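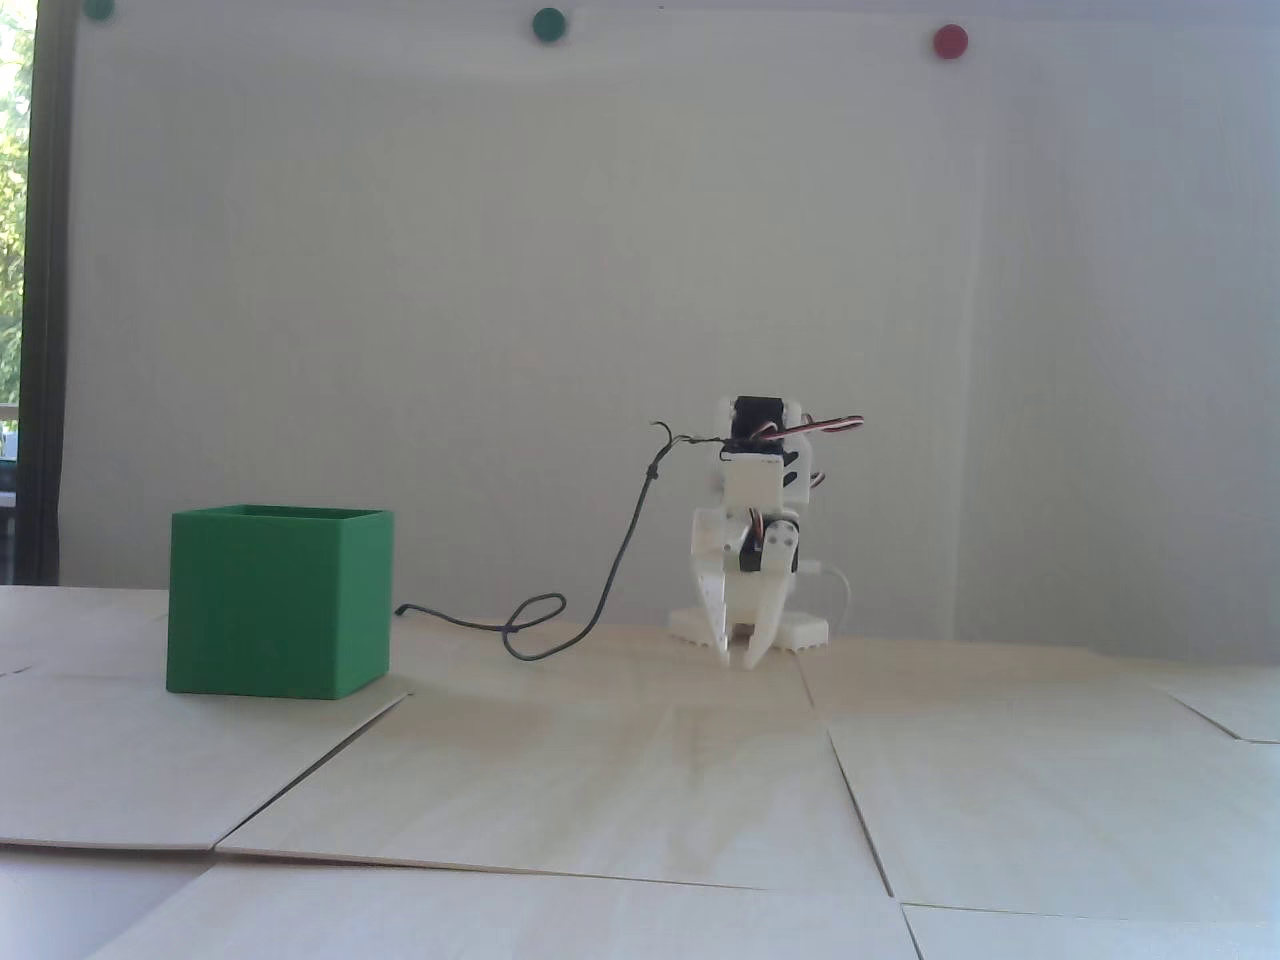 An open box in plain green: questions on the Melau set

The Melau set is drawn up at Isel, a small workshop in Broltley. It pairs an open-topped cube box with small solid cubes, for sorting and put-away tasks. We asked its designer about color, walls and the surface underneath.

"The first decision was no lid," the designer said. "A lid adds a step. With an open top, the task is finished when the piece is inside." The green was picked for contrast with pale wood and white walls. Red went to the cubes for the same reason – it separates from both the floor and the box.

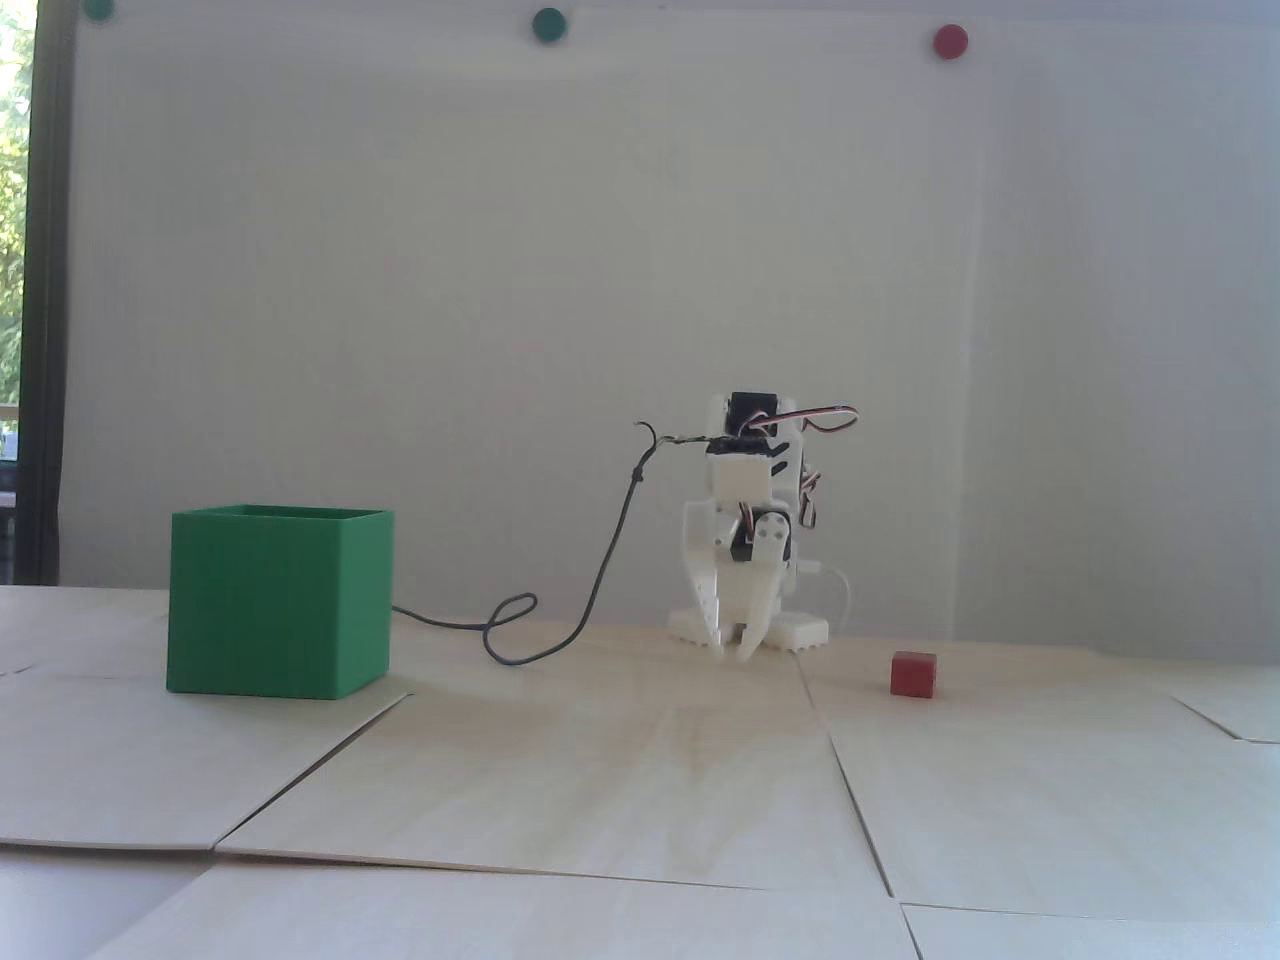

Green box and small red cube on plywood panels.

On wall thickness, the designer was brief. "Thin walls print faster. We tried 9 versions and kept the second. The others were stiffer, but stiffness was never the problem."

The panels get less attention than they should, in the designer's view. "A seam is a small step. If a cube stops against one, you get a different result from the same push."

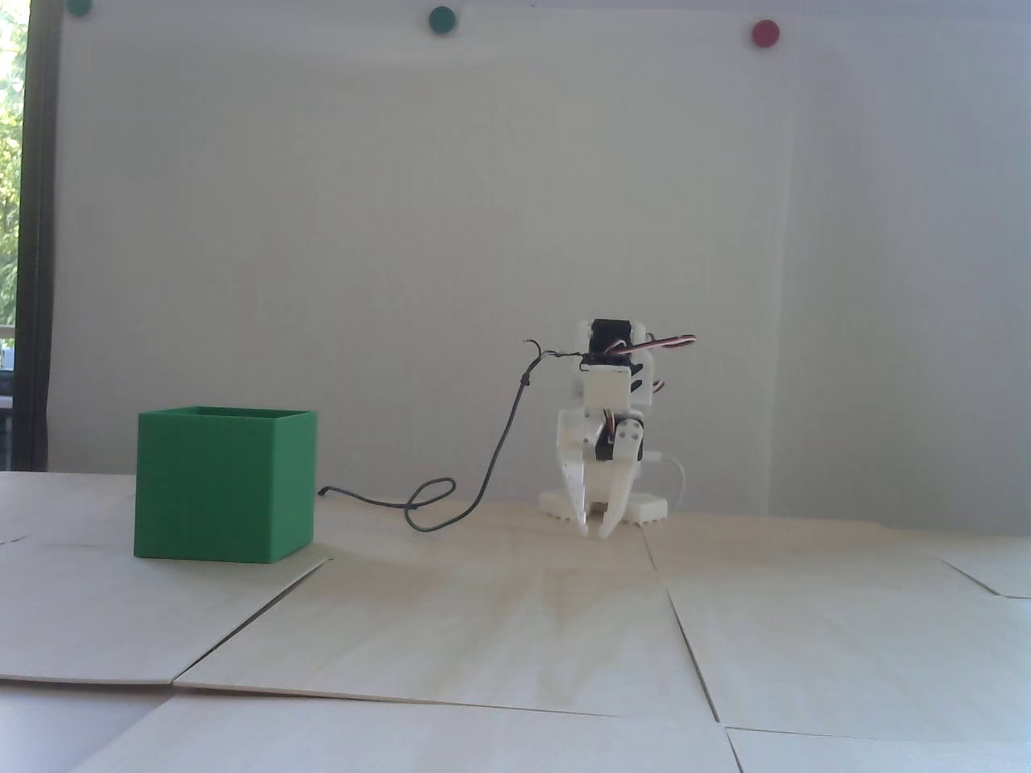 Seams are therefore checked by hand before each session, and any raised edge is sanded flush. The workshop plans a second box color in April. "Same dimensions," the designer said. "Only the filament changes."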